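Kit that's going into the loft for a six-month deployment needs to be clean first. Salt left in the cloth draws damp, and moths go for sweat and food marks before anything else.

## Uniform and wool

Brush jackets downwards with a stiff clothes brush, then hang them outside on a dry day for an afternoon. Empty every pocket. Take metal badges off and keep them in a jar, as they leave green marks on dark cloth. Use cotton covers for hanging. Plastic ones from the dry cleaner's are fine for the drive home and no longer.

Jerseys should be folded, never hung. A Nazari bag takes two if you roll the sleeves in. Check the bag seams in August, when moths are busiest.

## Brass and buckles

For ordinary tarnish, a dab of Driron on an old sock is enough. Work along the buckle, leave it to go cloudy and buff it off with a clean bit of the same sock. Scratches need more. Start with fine wet-and-dry paper and finish with 4,000 grit, using water and three drops of washing-up liquid. Lacquered buckles shouldn't be polished at all until the lacquer has been taken off.

Slip a piece of card behind buttons that can't be removed. Cut a slot in it to the middle and slide it under the button so the polish stays off the cloth.
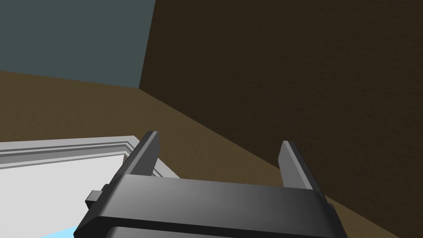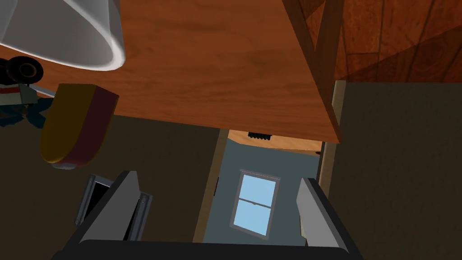
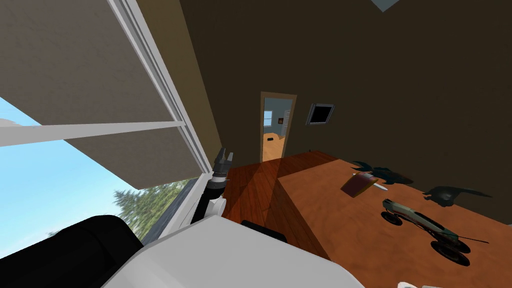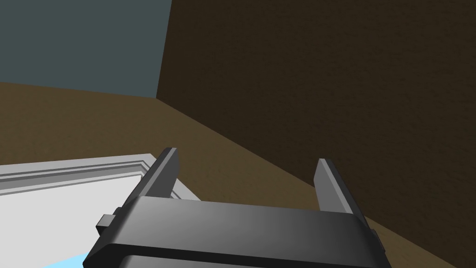 A reader at the Tindska married quarters writes that card goes soggy after the second button, and that a slotted piece cut from a margarine tub lid does the whole jacket and can be rinsed and kept. She also stuffs her husband's sea boots with newspaper for two nights and takes it out before they go away, as paper left in over the winter stuck to the lining.

## Boots

Take the laces out and wash them by hand. Scrub the welts with an old toothbrush and cold water, then dry the boots well away from the radiator. Put on two thin coats of Atik wax and leave them overnight between coats. Store them on their soles in a box with a few holes in the lid.

## The kitbag itself

Turn it inside out and shake it over the bath. Canvas can be sponged with plain soap, but a hot wash will shrink it and the eyelets will pucker. Rub a candle stub along a stiff zip. If the bag smells of diesel, a bowl of bicarbonate of soda shut inside it for three days will take off the worst, and a second bowl usually gets the rest. Write the contents on a luggage label and tie it to the handle before it goes up the ladder.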